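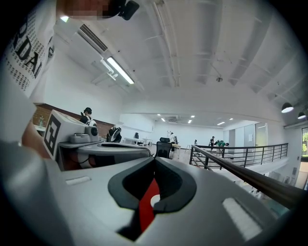
Photo: Arnar Nørgaard

Brusdale Gooseneck Kettle, eleven months later

Review by Unnur Ketilsson
October 2024

I bought the Brusdale kettle in a small shop in Bukanley last winter, when my old kettle began to leak at the bottom. I did not plan to write about it. But two readers have asked me which kettle I use for coffee, and now I have used this one every day for 11 months, so I think I know it well enough.

First I should say what kind of user I am. I make one or two cups of filter coffee in the morning and green tea in the afternoon. My husband drinks black tea and wants the water boiling. We have hard water in our town. If you only need hot water for soup or noodles, a cheaper kettle will serve you very well and you can stop reading.

Pouring

The spout is the best part of this kettle. The water comes out slowly and in a thin line, and it stops when I want it to stop. With my old kettle the first water always came out too fast and made a hole in the coffee. I can start with a small amount now, wait, and continue in circles, and my hand does not get tired. The handle is long enough for four fingers. My sister-in-law has larger hands and she found it a little tight near the top.

When the kettle is full, it pours less well. The first second is uneven and some drops run down the outside of the spout. I fill it to three quarters and then I do not have this problem.

Temperature

You choose the temperature with a dial on the base. It goes up in single degrees to 100 Celsius. There is also a Fahrenheit setting, but to change it you must hold the dial down while you connect the plug, and the manual explains this on the last page only, under "Other."

I checked the numbers with a kitchen thermometer that I trust. At 80 degrees the water was 81. At 93 it was 92. For me this is exact enough. What I like less is that the kettle goes past the chosen number when there is very little water inside. With 200 milliliters and a setting of 70 it reached 76 before it came down again, and it came down slowly. For a single small cup of green tea I have learned to set it lower than I need.

The hold function keeps the water warm for half an hour. It makes a small click each time the heating starts. In the day I do not hear it. Early in the morning, with the kitchen door open, my husband hears it very well.

Speed and noise

It is not a fast kettle. A full one needs more than five minutes to boil, and my old one was done in less than four. While heating it is quieter than most kettles I have owned. When it is ready it gives two beeps. The beeps can be turned off, and I recommend that you do this on the first day.

Cleaning

The opening on the top is narrow. I can put a bottle brush inside, but not my hand. With hard water you will see white spots on the bottom after two weeks. I use citric acid, one spoon in a full kettle, heat it to 60 and leave it for twenty minutes. After that I rinse three times. The inside looks new again, except for one brown ring where the wall meets the bottom. It was there after the first month and it has not grown.

The outside is matte black and shows every fingerprint. I wipe it with a damp cloth and dry it at once.

The lid

The lid is the weak point. It sits loosely, and it does not have a lock. If you pour out the last water at a steep angle, you must hold the lid with a finger, and the finger gets hot from the steam. In March the small knob on my lid came loose. I wrote to the company and received an answer after four days from a Mr. Reynaldo Magbanua, who was polite and asked for a picture of the receipt. A new lid came the following week and I paid nothing. The new knob has a screw that looks a little longer than the old one, so perhaps they know about the problem.

Compared with the Rundcombe

My neighbor Guðlaug Þrastardóttir has the Rundcombe kettle, and we exchanged for one weekend. Hers is lighter and boils faster, and the lid closes with a real click. But it has only five fixed temperatures, and the spout is thicker, so for filter coffee I was happy to get mine back. She was also happy to get hers back. She drinks mostly instant coffee and fills hot water bottles, and for this the Brusdale was too slow for her patience.

Small things

The cord is short. Mine reaches the socket only if the kettle stands to the left of the stove.

The base remembers the last temperature, but it forgets it if you pull out the plug.

The water marks are inside and dark gray on steel. Without my glasses I cannot read them, and with my glasses I get steam on them.

Would I buy it again?

Yes, for coffee. The pouring is so much better than what I had before that I forgive the lid and the slow heating. For a family that makes a big pot of tea several times a day, I would look at the Rundcombe first. If Brusdale makes a new version, I wish for a lid that stays in its place and a cord that is longer by one hand.

Good: spout, exact temperature with normal amounts of water, quiet, helpful service
Less good: loose lid, short cord, slow, goes too hot with small amounts
My score: 4 of 5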